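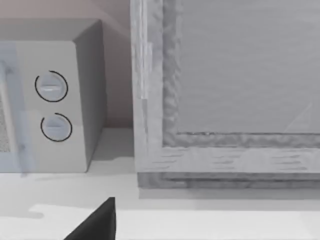 Arnedness 老屋开门检查清单(二月版,附各人留言)

地址:Holloway 路 109 号
用途:冬天关了门的房子,重新住人之前从头到尾过一遍

先啰嗦几句。这份单子原来是贴在门厅衣帽柜内侧的一张纸,字越添越密,后来干脆打出来放到家里的共享页面上,谁先到谁照着做,做完在后面写上自己看到的情况。写得长一点没关系,我自己就写得很长。去年有位亲戚在整张单子上一路打勾,到了周末大家坐下来吃饭,才听他说楼上卫生间的窗户关不严,风一直往里灌。他打勾的那一栏写的是“窗户在不在”,他说窗户确实在呀!所以今年我把问法都改了一遍,尽量问得让人没法含糊过去。

做这份单子请留出一个下午,最好是白天有太阳的时候到,看墙角和天花板都清楚得多。带手电筒、一双不怕脏的手套、一卷厨房纸、一支铅笔。阁楼那把梯子有一级踏板去年换过,颜色比别的浅,放心踩。

状态写法:好 / 要处理 / 没看成。没看成就老老实实写没看成,下一个人会补上。

一、进门之前,先绕房子走一圈

1. 屋檐和落水管有没有脱开、下坠、堵塞
状态:要处理
留言:北面那根落水管中段的卡箍又松了,风大的时候会轻轻敲墙,夜里听着像有人来串门。我先用铁丝绑了一道,绑得不好看,但用手摇它不动了。檐沟里积的主要是山毛榉叶子,底下那层已经成了泥,靠东头还长出一小丛草来。我够得着的地方都掏了,够不着的那一段等 Rosberg 的师傅来了一并请他看。

2. 屋瓦
状态:好
留言:站在对面路边用望远镜看的,望远镜在门厅抽屉里。没看见移位的瓦。烟囱帽还在,去年新抹的那圈灰缝颜色均匀。

3. 外墙通风口
状态:好
留言:餐厅外墙那个通风口被藤蔓盖住了大半,剪开了。剪下来的枝条堆在柴棚旁边,等干了可以引火。各位别图省事把通风口拿东西塞上,前年有人怕冷塞了旧毛巾,结果地板下面一股霉味,散了整整一个春天才散掉。

4. 台阶和扶手
状态:要处理
留言:后门台阶靠墙那一侧有青苔,刷了一遍,还是滑。扶手结实,我整个人挂上去试过了(请体重比我大的人再挂一次)。

二、水

这一节请按顺序做,不要跳。总阀开之前,家里所有的水龙头要先关好,马桶水箱盖先掀开放在一边,楼下留一个人,楼上留一个人。如果只有你一个人到,那就开一点点,上楼看一遍,再下来开一点点,多跑几趟楼梯,就当活动筋骨。

1. 总阀能不能顺畅转动
状态:好
留言:转起来有点涩,没有用扳手。阀门旁边的纸牌子字迹淡了,我重新描了“开”和“关”的方向,描完又叫孩子来念了一遍,确认我没描反。

2. 各处接头有没有渗
状态:要处理
留言:厨房和楼下卫生间的接头用厨房纸包着擦了一圈,纸是干的。楼上洗手盆下面那个弯头,纸上有一个小湿点。拧紧以后放了 40 分钟再擦,还是有一个小湿点,只是更小。底下放了个搪瓷盆,请后来的人每天看一眼。这个弯头我觉得可以换掉了,跟它客气了好几年。

3. 久不用的水放掉
状态:好
留言:每个龙头都放到水清、水温不再变为止,花洒拆下来放。花园水龙头也放了,刚出来的水带铁锈色,后来就清了。放水的时候人往后站,别把脸凑过去看。

4. 存水弯
状态:好
留言:洗衣间地漏干了,一进去就闻得到。灌了两壶水,又倒了一小勺食用油封在上面,这是我母亲的老办法,我一直照做。

三、暖气和热水

1. 锅炉水压
状态:好
留言:表在 Stellent 那台炉子的下沿,要蹲下来看,眼睛不好的请戴上眼镜再蹲。我来的时候指针落在绿区下面,补水补到绿区里就停了手。补水阀用完请一定关死,关完再用手摸一摸确认。有一年忘了关,压力一直涨,泄压管在外墙那头滴滴答答,邻居好心打电话来问我们是不是在浇花。

2. 暖气片排气
状态:没看成
留言:钥匙找不着了!门厅抽屉、工具箱、书房的笔筒都翻过。楼下的暖气片都是上下一样热的,楼上走廊那片上半截凉,多半要排气。谁把钥匙带回城里去了请带回来,不追究。

3. 壁炉和烟道
状态:没看成
留言:烟道还没扫,已经约了周五。扫之前请不要生火,再冷也不要,多盖一床毯子,毯子在楼梯顶上的樟木箱里,有羊毛的也有棉的。

4. 一氧化碳报警器
状态:好
留言:按了测试键,响得我耳朵嗡嗡的。电池换了新的,外壳背面写的到期年份还没到。请留意,报警器要留在原来的位置,别因为拍照不好看就收进抽屉。

四、电

1. 配电箱漏电保护测试
状态:好
留言:按测试键,跳闸,再推上去。推上去以后记得去看看冰箱和车库门有没有恢复,车库门那个控制盒很娇气,断一次电就要重新对一遍时钟。

2. 插座和电线
状态:要处理
留言:客厅落地灯的电线在靠近插头的地方有一小段外皮发硬开裂,我把灯拔了,贴了纸条“请勿使用”。请不要觉得反正只用一晚上就又插上去。书房那个接线板也老了,我带了新的来换,旧的剪掉插头扔了,免得又被谁从垃圾袋里救出来。

3. 户外灯
状态:好
留言:门口的感应灯天黑以后试过,人走到信箱那里就亮。柴棚那盏要拍一下才亮,一直是这样的。

4. 烟雾报警器
状态:好
留言:楼上楼下都按过。楼梯顶上那只里面有灰,拿软毛刷轻轻扫了。

五、厨房和食品柜

这一节年年写得最潦草,大家到了这里多半已经饿了,急着做饭。我建议反过来,先在路上把肚子吃饱,到了再从容地查。

1. 炉灶和烟罩
状态:好
留言:每个灶眼单独点过,火苗是蓝的。烟罩滤网泡了热水和碱面,泡出来的水不忍细看。

2. 冰箱密封条
状态:好
留言:夹一张纸条,关门,往外抽,上下左右都抽不动才算数。去年下角能抽动,后来用热毛巾捂过,今年好了。冰箱通电以后等凉透了再往里放东西,急性子的人请去院子里走一走。

3. 微波炉
状态:好
留言:热了一杯水,热得正常,门关得上。里外擦过。别把它往墙上顶死,后面留点空,热气要有地方去。

4. 台面和水槽周围的胶条
状态:要处理
留言:水槽后沿的胶条有一截发黑,擦不掉,是胶里面的霉。要割掉重打。我不会打胶,打过一次,像挤牙膏一样,家里人笑了我一年。

5. 柜子里的存货
状态:要处理
留言:老规矩,所有干货拿出来看一遍,看日期,看封口,看有没有虫和老鼠来过。面粉和燕麦一律扔,不心疼。香料可以闻一闻再决定。罐头和罐装饮料要看的是罐身:有没有鼓,有没有锈,接缝处有没有发黏,盖子那一圈按下去会不会弹。没供暖的房子冬天里头会冷到结冰,饮料一冻就胀,胀过的罐子化了以后有时样子还过得去,接缝可能已经伤了。凡是拿不准的,一概不喝。柜子最里面的角落要用手电筒照,光凭手摸,摸到什么算什么,那可不行。
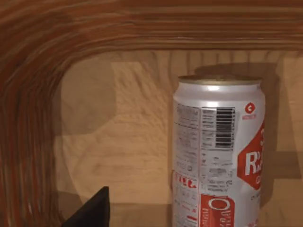

Naomi Sang:我想给这一条加一句,请别嫌我多事。关门过冬的时候,凡是带液体的东西,汽水也好、番茄罐头也好、玻璃瓶装的醋也好,最好一样都不要留在屋里,能带走的带走,能送邻居的送邻居。我们家有一年在柜子里留了几瓶果汁,玻璃瓶的,开春打开柜门,碎玻璃和糖浆粘成一片,招来的蚂蚁一直闹到夏天。还有,检查存货的时候建议把搁板也抽出来,搁板后面的缝才是老鼠喜欢走的路。我用钢丝绒塞缝,比泡沫胶管用,泡沫胶它们咬得动。另外问一句,楼上洗手盆那个弯头,是不是就是前年滴到餐厅天花板上的那一个?如果是,请不要再拧了,直接换吧。

回 Naomi:就是那一个。你说得对,不拧了,已经写进给 Rosberg 的单子里。钢丝绒的办法也收下了,我今天就把食品柜的搁板抽出来看了,后面有一条缝,缝边上有几粒旧的鼠粪,干透了,用湿纸包着清掉的。各位清这种东西的时候戴手套、戴口罩、开窗,不要拿扫帚扫,也不要用吸尘器,扬起来吸进肺里可不是闹着玩的。关门清单那一页我也添了你说的第一句。

六、楼梯、卧室和阁楼

1. 楼梯扶手和地毯压条
状态:要处理
留言:从上往下数第一级的压条翘了一头,拿脚尖一勾就能勾起来。夜里下楼喝水的人最容易绊在这里。先用螺丝拧住了,螺丝头有点高,请穿袜子的人小心。

2. 窗户能不能开、能不能关、能不能锁
状态:好
留言:三件事都要试,每一扇都要试。卫生间那扇刨掉了一点点木头,现在关得严,锁得上,谢谢那位诚实打勾的亲戚给了我们这个教训。儿童房的限位器在,推不过去。

3. 床和寝具
状态:好
留言:床垫都竖起来晾过,没有霉点。上铺护栏摇过,不松。枕头拿到院子里拍了,拍得邻居家的狗叫了半天。

4. 阁楼
状态:没看成
留言:只看了活板门附近那一块,保温棉是干的,没看到透光的地方。再往里要爬过那堆旧行李箱,我这个年纪就不爬了。哪位年轻人到了请爬一次,重点看烟囱穿过屋顶的那一圈木头有没有水渍,顺便看看有没有蜂窝或者鸟窝。有蝙蝠的话请原样退出来,给我打电话,什么都别碰。

七、院子和柴棚

1. 篱笆和大门
状态:要处理
留言:靠路那一段有一根立柱底部烂了,推一推会晃。没有倒的危险,但请孩子们不要骑上去。新立柱埋下去的深度,师傅说要 80 厘米,上次我们自己埋得浅,才会年年晃。

2. 水池护网
状态:好
留言:网绷得紧,四边的钩子都挂着。有小客人来住的那几天,请每天早上再看一次,这一条我不怕重复。

3. 柴棚里的化学品
状态:好
留言:除草剂和油漆都在上层锁着,钥匙在老地方。旧汽油请不要倒进割草机里试试看,桶上贴了条子的那一桶要送去回收站。

4. 树
状态:要处理
留言:老苹果树有一根枝子折了,挂在别的枝子上。底下的长椅我挪开了,没锯之前请别挪回去。

八、急用的东西放在哪里

灭火器:厨房门后和楼梯底下。指针都在绿区,保险销在。
灭火毯:炉灶对面墙上,够得着的高度,别在它前面挂围裙。
急救箱:楼下卫生间。创可贴和烫伤膏补过了,过期的眼药水扔了。
手电筒:门厅一支,床头柜一支。用完请放回原处,我在被窝里找到过一支。
备用钥匙:不写在这里,问我。

大家的补充

一位读者留言:烟囱没扫之前,炉门最好也贴张纸条,只写在单子里,客人不一定看得到。我自己是客人的时候就从来不看单子,看见柴火就想点。

回:贴了,红笔写的,贴在炉门把手上。

另一条留言:请问暖气片排气钥匙是不是黄铜的、很小、上面拴着一截蓝绳子?如果是,在我大衣口袋里。对不起。

回:就是它。下次带来,楼上走廊等着呢。顺便请带一截长一点的绳子,拴在锅炉旁边的钉子上,大家就都不用猜了。

Naomi Sang:阁楼我可以爬。我要到下午 2 点才到得了,烦请哪位先把活板门下面的花架挪开。另外我想把“床和寝具”那条里再加上看看电热毯的线,我家那条就是折着收了一冬,折痕的地方后来发烫。

回:花架已经挪了。电热毯那条加得好,我们家的都是卷着收的,不过我还是一条一条摊开摸过了,楼下客房那条控制器的线有些松,先收起来不用。

还没做完、请后来的人接手的

楼上洗手盆弯头更换(Rosberg 来之前,搪瓷盆每天倒)
楼上走廊暖气片排气
扫烟道,扫完把炉门上的纸条撕掉
阁楼里侧
水槽后沿重新打胶,请会打胶的人打
落地灯换线,换完再把“请勿使用”的条子拿下来
北面落水管卡箍
后门台阶再刷一遍青苔,刷完撒点粗沙
篱笆立柱
苹果树断枝

做完哪一项,就在那一项后面写上名字和看到的情况。茶叶在蓝铁罐里,新买的,饼干在旁边,请随便吃。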